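June, laundry bench. Still not convinced by the Grimshaw sorting rule – dark with dark, whatever the fabric.
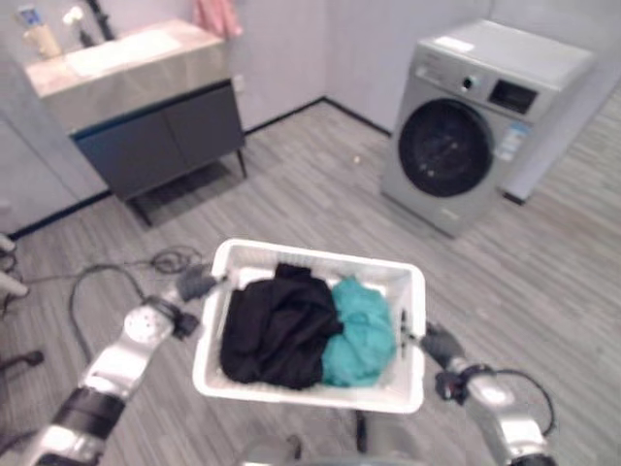

Black and teal in the white basket, washer behind.

Chi-keung says 30 minutes on the Birix setting is plenty. Says who? The sheet gives 70 and no source.

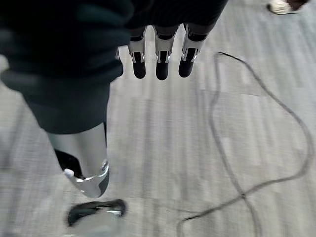 I'd want the teal run by itself before I trust the colour claim. Grey lint would settle it faster than the brochure.

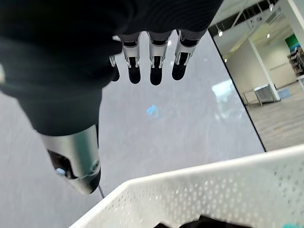 White bin, grey floor.

Basket or bin, pick one and label it.

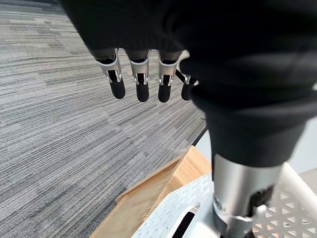
Light wooden pieces, white basket.

Rule stays pencilled in for now.

We use cookies to improve your visit. Accept | Settings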